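Prolenar Kitchen Automation Pilot: Progress Report to Gisance, Second Period

Prepared by Elsa Skjelbred, operations, Ağca Catering

You asked last time for fewer adjectives and more about the staff. I have done what I can with the first.

The plan is unchanged. A two-armed robot takes over clearing and resetting the counters at our central kitchen, which serves more than 200 lunches a day, and the two people who do that work now move to prep and ordering. We are still building the routine in simulation, using the Oltik software your grant paid for. The real counter has yet to be touched by anything without a hairnet.

Work since the last report has gone into reaching along the counter without sweeping everything on it into the next room. Knives come last in the schedule, at the request of everyone who owns fingers. We have also begun on shared space, meaning what the arm should do when a person is standing where it would like to be. Our present rule is that it stops and waits. The staff have asked whether the rule could be extended to management.

As for the two jobs, both people have started training on the ordering system, Monday afternoons, on paid time. One likes it. The other says she was promised less bending and has been given spreadsheets, and would like this recorded. It is recorded. Their pay stays the same through the pilot, and we need your answer by December on what happens after it.

The training budget is nearly spent. The hardware budget is untouched, mainly for lack of hardware. I would like to move part of the second into the first, and the form for this is attached, in both of the versions your office sent me.

Next period: the cutting board, the bowl, and a visit from the kitchen crew to tell the programmers where things go.

From the simulated kitchen:
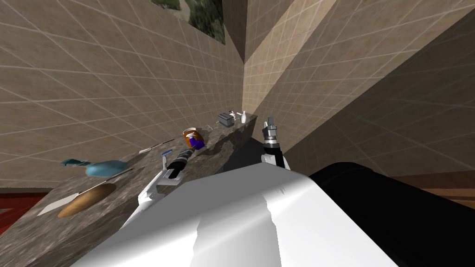
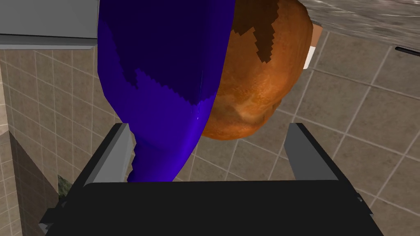
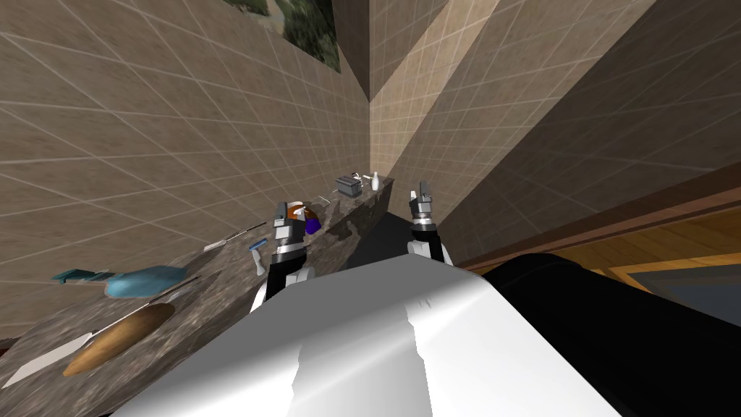
2 min read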